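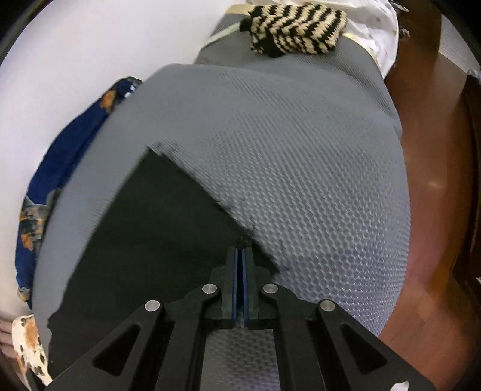
Guide Interview: Nghĩa Nông on Walking the Old Quarter of Zandness

Nghĩa Nông has led walking tours of Zandness for Alar Travel since 2000, when the harbor ferry still ran only in the summer months. The Alar newsletter met with him in May, at the end of the spring training period, to discuss the route he considers the proper introduction to the town.

The standard tour begins at the Holzer Gate and ends at the Gellow steps, and takes 2 hours. Mr. Nông asks visitors to allow more time than that. "Most guests arrive with a list of buildings," he said. "I would prefer that they spend 60 minutes in the market streets and leave two or three of the churches for the next day."

He was asked which part of the town is most often missed. "The upper lanes behind the gate," he replied. "Tour groups turn left toward the water as soon as they are through. To the right there is a small square with a well and a bakery, and the view over the roofs is better than the one on the postcards."

Alar limits its early groups to four guests. Mr. Nông supports the policy, which was introduced after residents of the upper lanes raised the matter of noise. "People live there. A small group can stand aside when someone comes through with a cart."

On the question of preparation, his advice was brief. The paving on the Gellow steps is uneven, and he recommends flat shoes with a firm sole. Long pants are suitable for most of the year, and shoulders should be covered inside the Holzer chapel. Evenings by the harbor are cool until midsummer. 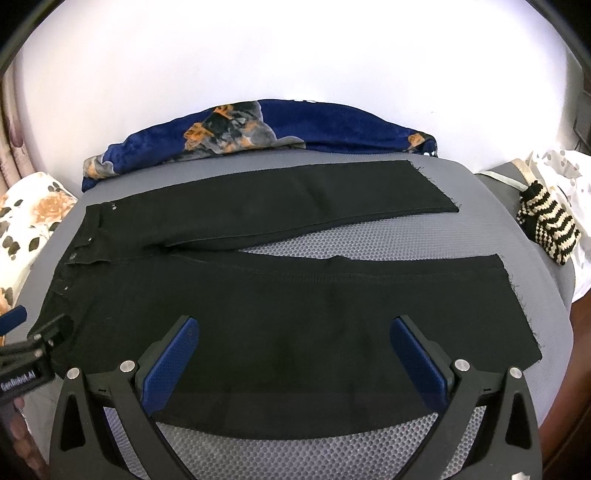

Black jeans with raw, frayed hems.

Mr. Nông was born outside the region and learned the local dialect from shopkeepers. He continues to revise his notes each winter, and has recently added a stop at the former customs house, now open to the public in the mornings. "I had the date of the roof wrong for years," he said. "A guest corrected me, and she was right."

Tours leave from the Holzer Gate at 9:00 a.m. Reservations may be made at the Alar desk in the ferry terminal.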